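4.2 Paper inserts and renewal in the two titles

The second part of the analysis concerns bound and loose inserts in small-circulation magazines. Inserts are taken here to be any printed item supplied with an issue but not paginated with it: postcards, fold-out calendars, sewing patterns, small notebooks glued to a page. Perforated pages that carry a folio number were coded as editorial content and left out. Advertising leaflets were also left out, even where the advertiser had paid for an illustrator and the result was hard to tell apart from the magazine's own work.

Two titles supplied data. Pomlow is a general-interest magazine on paper crafts and home life, sold mainly by subscription. Flekton is a trade title for workshop and packaging staff, sent to paying subscribers and to a smaller controlled list. The controlled list was dropped because its members do not renew in the ordinary sense. Both titles are printed by Tsoukalas and both use the Pristex system for subscriber records, so the fields for start date, lapse date and payment method could be merged without recoding.

The merged file holds 3775 subscriber records. Each record covers eight consecutive issues or the full length of the subscription, where that was shorter. Gift subscriptions were kept but flagged, as the person who decides on renewal is often not the person who reads the magazine. A questionnaire was mailed with the final issue of the period and 2260 usable replies came back. Replies were matched to records by a printed code on the return card, and respondents were told of this on the card itself.
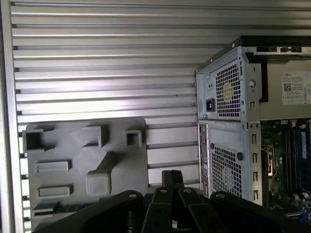

Figure 3. Gray molded tray and slatted metal wall.

Issues were coded for the presence of an insert, its type, and whether it was announced on the cover. Coding of type was done twice by Ifigeneia Triantafyllou, with a gap of several weeks between passes, and disagreements between the passes were settled by going back to the physical copies. Most of the disagreements concerned notebooks with printed prompts, which can be read as stationery or as a workbook. They were finally coded as stationery in all cases. The cover variable caused little trouble, apart from one Pomlow issue where the insert was named on the spine only; this was treated as not announced.

Renewal was modeled as a discrete-time hazard with the issue as the unit of time. Price paid, length of prior subscription and the gift flag entered as controls. A separate term for title was included, and the insert terms were allowed to differ by title. Models without this interaction fit noticeably worse and are not discussed further.

For Pomlow, the presence of an insert in the last issue before the renewal date was associated with a lower chance of lapse. The association was stronger for stationery than for patterns and was weak for postcards. Cover announcement added nothing once type was in the model. For Flekton, no insert type showed an association that held up when long-standing subscribers were removed. The Flekton estimates are imprecise – the title carried few inserts, and almost all of them were wall calendars.

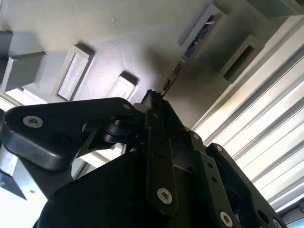
Figure 4. Black gripper assembly, with screw heads visible in the bracket plate at left.

The questionnaire gives a partly different picture. Respondents to both titles named inserts when asked what they kept from past issues, and many Flekton readers said that the calendar was the only part of the magazine still in use at the end of the year. Keeping an item and renewing a subscription are evidently separate matters. A reader may hold on to a calendar and let the magazine go, and the open comments contain several plain statements to this effect.

Illustration was mentioned more often than text in the open comments from Pomlow readers, but usually by reference to a single artist or a single cover. Such comments were not coded by theme. Many were too short to place, and some referred to issues that appeared before the study period.

Two limits of the data bear on these results. The timing of inserts was set by the editors, who may have placed the more costly items in issues where a large number of renewals fell due. Pomlow's editors said that they planned inserts by season, with the March issue given the largest budget, but no written schedule was available for checking. Questionnaire replies also came only from people who were still subscribers when the final issue was mailed. Lapsed readers are present in the records and absent from the survey, and the two sources should not be pooled.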